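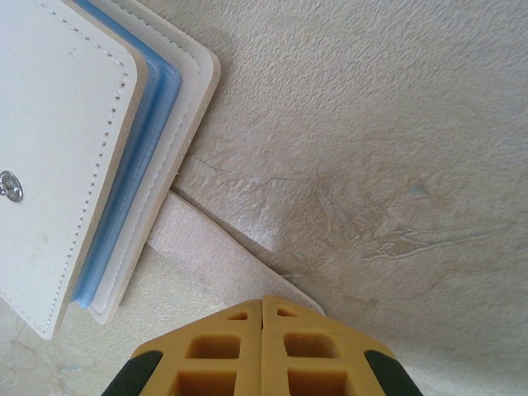

Wrist view with the yellow fingers closed, wallet open on a textured surface.

Step 4: Setting the approach on the Hotadura arm

Put a flat item with a snap button near the fingers. Jog the arm until the tips point at the space just below it, then save the pose as "ready".

Set the travel speed to 60 and the grip limit to 2. Leave the timeout at 3000 ms. Oliwia Makowska's settings file from May has the older values, so check before you load it.

Run the approach with the grip turned off first.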